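Re: Flasley sim kit, anyone tried it?

Jonatan Ekström wrote:
> Has anybody on the list got past the trial with Flasley? Metia
> want us to renew in June and I'd like to know what else is out
> there first. Mainly need wrist camera views and a two-finger
> gripper that behaves. No budget for anything that needs its own
> server.

Jonatan, yes, have had it running since the spring. Quick answer as I'm off to Brirkelden at noon. Two renders from the wrist view, same room: 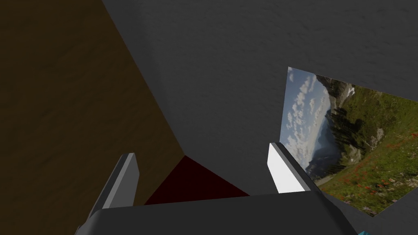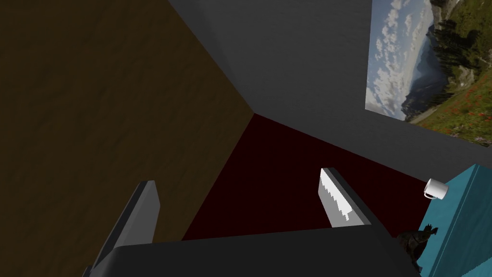
Good stuff first. Install was painless, 12 minutes on the old desktop, no server. Rooms load fast. The trial gives you 17 of them and you can swap wall pictures, furniture, floor color etc from a plain text file. Wrist view is adjustable, angle and field both, and it saves with the room so you dont have to set it every time. Metia never managed that for us.

Not so good -- contact. Thin things slide through the fingers if you close at full speed. Halve the closing speed and it's mostly fine, but you have to know to do it. Manual says nothing. Also the lighting is a bit flat out of the box, textures so-so close up. Our policy trained ok on it anyway but I would turn on the random lighting option before you make any big batch. We did 2,000 runs without and ended up redoing them. My fault, partly.

Support: wrote to them twice. First reply same afternoon, second one I'm still waiting for (asked about importing our own gripper model, the importer chokes on the finger joints). If you use one of the stock grippers you won't care.

Price, ask them for the small lab rate, it's not on the site. Two seats is the minimum. License is yearly and the renders are yours to keep after it lapses, I checked the wording.

Kälin is the other one to look at. Nicer contact by a long way, but setup took me most of a week and the wrist camera is an add-on you pay for seperately. Wouldn't pick it for what you describe.

If you want my room file and the gripper settings say so and I'll put them up tonight when I'm back. Which Metia version are you on now btw? The export from the older one needs a small fix before Flasley will read it -- have the script somewhere.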